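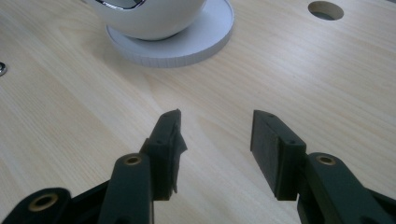
How long does a visit to the open day take?

Plan for a full morning. The groups go in at nine, the last station closes at noon, and there is tea afterwards for those who wish to stay.

Dear all,

I put this question first, as it was asked by several people off the list and I did not want to answer it again and again. Now I answer Polák, whose message is quoted in parts below, and I add some notes from the visit I made to the Mulex workshop in Mulby. I am sorry that it became long.

On 2023-12-26 Polák wrote:

> Dear list, thank you for the first notice about the open day in June.
> I would like to bring my students from the evening course. They are
> adults, mostly from the packing trade, and some of them have never
> stood near a robot. Before I promise them anything I have a few
> questions.
>
> First, is there something to do with the hands, or is it only to look?
> Last year we went to a demonstration at another place and we stood
> behind a yellow line and watched an arm move boxes. It was well made
> but after ten minutes my people were looking at their telephones.

There is much to do with the hands. The main station this time is the one with the hand-held grippers. A visitor takes the tool by the grip, opens and closes the fingers, and does a small task on the table: pick this up, put it there, turn it round. The camera sits on the tool and records what the fingers do. Later the recordings are used to teach an arm, and the arm is shown at the next station, doing the same kind of task at its own speed (slow, I warn you).

I tried it myself for the first time on my visit. I believed it would be as easy as kitchen tongs. It is easy for the first pick and then you notice that you have lost your wrist a little, and that you must think from which side you come. With a round object I came too steep and pushed it away from me. The young man at the table told me to keep the fingers wide until I am really over the thing, and only then to come down. After this it went better. Your packers will be quicker than I was, I am sure of it.

> Second, how big are the groups? I have 20 people and I would not like
> to send half of them to a waiting room.

The groups are of 6 persons at most at the gripper station. With 20 people you will be divided in four groups, and the groups change places between the gripper table, the arm, the repair bench and the talk. So there is no waiting room, only the changing, and this takes some minutes each time. The whole morning can take 28 visitors. If your students come, there are eight places left for the other members of this list. Please write to me early if you want one of them.

> Third, is the equipment new? I ask because the students always want to
> know what breaks. In their work they see machines after five years,
> not after five days, and they do not trust a thing that is too clean.

I like this question very much. The equipment is used every day and it looks like it. The fingers are a dark green plastic, so dark that I took it for black, with brass bushings in the places where the links turn. I was shown how the bushings are pressed in. On a tool that is used much, the weak place is the inner face of the fingers. You can find a strip of black material which has come partly away from one jaw and sticks out with a torn edge, and the other jaw has its face still straight and clean. Such a difference between left and right is good to show to students. Ask them what they would do: change one, change both, or go on working?

My own opinion is that one should change both, so that the two sides grip in the same manner. At the repair bench they had another opinion, and said that it depends on the task and how much of the material stands into the gap. We did not agree, and I would be happy to hear from members who have used grippers in production. The jaws have a row of small holes at the top, and I suppose a pad can be fixed there with screws, but I forgot to ask and I do not want to write something wrong.

> Fourth, the tables. One of my students uses a wheelchair and another
> one cannot stand for long.

The gripper station has a wooden table with a light top, and there are stools. The height can be changed at one of the tables only, so please tell me before and I will ask that this one is kept for your group. Please note that there is a round hole in the top of the work table, to the side. It is nothing dangerous, but small things like a pen can fall in, and I would put my notebook over it if I sat there the whole morning. The entrance from the yard has 2 steps. The other entrance, by the loading door, has none, and somebody will open it if we say at what time you come.

> Last, is somebody going to sell us something? I must write this in my
> request to the school.

Nothing will be sold. There is a short talk on Granex, the small program in which Mulex sorts its recordings, and I asked them to keep it to fifteen minutes. I heard the talk already. The interesting part for me was the part on bad recordings. They keep them! A recording in which the object slips, or in which the person stops and thinks, gets its own mark and is not thrown away. The speaker showed a row of them on the wall and it was quite funny to see one's own hesitation in large size — mine was there too, from the same afternoon.

Some practical things for everybody, also for those who are not in the group of Polák:

The workshop in Mulby is behind the old dye house. The sign on the street is small and I walked past it. Come by the yard side.

Long hair should be tied when you go to the arm. Rings and bracelets are allowed at the gripper table, but they knock on the handle and it disturbs, so I took mine off.

Please do not bring your own objects to be picked up without telling us. I know that it is tempting. Last time one member brought a peeled egg, and the table had to be washed and the rest of that group lost their turn. If you have an object from your work which is difficult to hold, write to me what it is and which size, and I will ask.

You may take photographs at the gripper table and the repair bench. At the arm station please ask first, they have a customer part in the fixture on some days.

What I still do not know: if the arm will be shown with the new fingers or with the old ones, and if there will be lunch. Tea is sure. I go to Mulby one more time in spring and will write again to the list after this.

Polák, could you send me the names of your students when the school has agreed, and tell me which of them would like to stay longer at the repair bench? The person there has offered to take one finger apart and put it together again with two or three visitors after noon, but not with a whole group.

With kind regards,
Duangjai Rungrueang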